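Chapter 4
Choosing and Buying a Two-Armed Service Robot

Learning aims

By the end of this chapter you should be able to:
read a supplier's offer for a two-armed robot and say what is included and what is extra;
write a short list of trial tasks that suits a particular workplace;
explain why soft items are harder to handle than rigid ones;
work out the cost of a robot over the length of a contract.

Key terms: parallel gripper, payload, reach, trial task, deformable object, service contract, intervention

4.1 The buyer's problem

Chapters 1 to 3 dealt with how a robot arm moves, how it senses its surroundings and how its movements are planned. In this chapter we look at the same machines from the side of the person who has to pay for one. The buyer may know very little about joints and motors. What the buyer does know is the work: which rooms have to be tidied, which items have to be picked up and put away, and how often the job comes round.

Suppliers, on the other hand, tend to describe their products in terms of the machine. A brochure will give the payload, the reach, the number of joints in each arm and the opening width of the gripper. These figures matter, but they do not say whether the robot can take a cloth off a hook. Two robots with the same payload and reach may do very differently at that job. The difference lies in the software, the shape of the fingertips, the placing of the camera and the amount of practice the system has been given on similar items.

The main example in this chapter is the Stetsiuk, a two-armed robot offered by the firm Sommont for light indoor work. It is sold as a base kit with a choice of grippers, and it can also be taken on a service contract. We shall compare it in section 4.5 with the Nulia, a one-armed machine from Braronetti which costs less and does less. Both products are aimed at small sites such as workshops, training centres and shared offices.

4.2 What is in the kit

Sommont's offer is set out in three parts. The first is the robot itself, with two arms and a camera at the head. The second is the gripper set. The standard choice is a pair of two-fingered parallel grippers, in which the fingers move towards each other and stay parallel as they close. Padded fingertips are listed separately and have to be ordered with the kit if they are wanted from the start. The third part is the software licence, which comes with a small library of ready-made tasks and a tool for teaching new ones by guiding the arms by hand.

Students often overlook the third part. A library task called "pick and place" may have been prepared with boxes and bottles only. If the buyer's work is mostly with cloths, bags and cables, the library will be of limited use and new tasks will have to be taught. Teaching takes staff time, and staff time belongs in the cost of the purchase even though it does not appear on the supplier's invoice.

The offer also states what the buyer must provide. For the Stetsiuk this includes a level floor, steady lighting, a mains socket within reach of the charging point, and a named member of staff who has completed the supplier's training course. The course lasts 4 days. A second person may attend at a reduced price, and a site that runs the robot on more than one shift would do well to take up that offer.

4.3 Trial tasks

The most useful thing a buyer can ask for is a trial with ordinary items in an ordinary room. A good trial task has a clear start, a clear finish and a result that two observers would agree on. "Tidy the corner" is a poor trial task. "Take the cloth from the hook and put it in the bucket" is a good one.

It is sensible to include at least one task with a deformable object, meaning an object that changes shape when it is held. A rigid box has the same corners before and after it is gripped. A cloth does not. It folds, stretches and hangs in a new way each time, so the robot cannot rely on a stored model of its shape. A hanging cloth adds a further difficulty: it has to come free of whatever it is hanging from. Pulling straight out may drag the hook off the wall, while lifting too little leaves the cloth where it was.

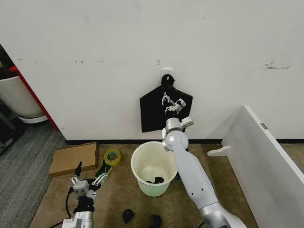 Figure 4.1 Handling a soft item. The right gripper is in front of a black cloth that hangs from an adhesive hook; a bucket stands on the carpet near the wall.

Figure 4.1 also shows why the layout of the work area should be written into the trial plan. There is a roll of packing tape on the floor, along with a piece of cardboard and other small items. A robot at a real site will meet this sort of thing every day. Before the trial, the buyer and the supplier should agree whether such items are to be left alone, moved aside or picked up as part of the task. If they have not agreed, they may disagree afterwards about whether the robot passed.

The position of the bucket matters too. In a task of this kind the arm must work at two heights, first at the wall and then near the floor. A robot may reach both points comfortably and still have trouble moving between them with a cloth hanging from its fingers, as the loose end can catch on the rim or hide the opening from the camera. The trial plan should therefore give the height of the hook, the place of the bucket and the size of the cloth.

4.4 Recording the results

Trial results should be recorded attempt by attempt. A single success in front of visitors tells the buyer very little. In the training exercise used throughout this chapter, Meriem Belhaj is the buyer for a craft workshop and Celeste Torres is the supplier's representative. They agree on 10 attempts for each task, with the items put back by hand between attempts. For each attempt Belhaj writes down the time taken, whether the task was finished, and whether anyone had to step in.

The last of these is called an intervention. Interventions should be counted even when they are small. Straightening a cloth so that the gripper can reach it is an intervention, and so is nudging a bucket back into place. A robot that finishes every task with a person standing beside it has not removed the need for that person.

Failures should be described in a few words as well as counted. "Cloth slipped from fingers" and "gripper closed beside cloth" are both failures, but they have different causes. The first may be cured by padded fingertips. The second points to the camera or to the software, and a change of fingertips will do nothing for it. Belhaj's notes will be of most use to Torres if they make this distinction, and they will also help Belhaj to judge whether an extra that is offered later is worth buying.

4.5 Buying or taking a contract

Once the trial has been passed, the buyer has to choose how to pay. In our exercise the service contract for the Stetsiuk is priced at 685 a month in the buyer's own currency. This covers the robot, repairs, software updates and one visit a year. It does not cover worn fingertips or damage caused by liquids. The Nulia is offered at a lower monthly charge, but with one arm it cannot steady a container while placing something in it, and repairs are charged by the hour.

Comparing monthly charges alone can mislead. The length of the contract, the notice period and the cost of returning the machine should all be written down before any comparison is made. So should the hours of use. If the robot works 121 hours in a month, the charge above comes to a little under 5.67 for each hour, before electricity and staff time. If it works half as long, the hourly figure doubles.

Section 4.6 sets out this calculation in full and provides a blank table for other products. Section 4.7 deals with safety checks on delivery, and section 4.8 with the wording of acceptance terms.

Before you read on

Choose a room you know well and write down one task in it that involves a soft item. State where the item starts, where it should finish and what else is lying nearby. Keep your notes, as you will need them for the trial plan in section 4.8.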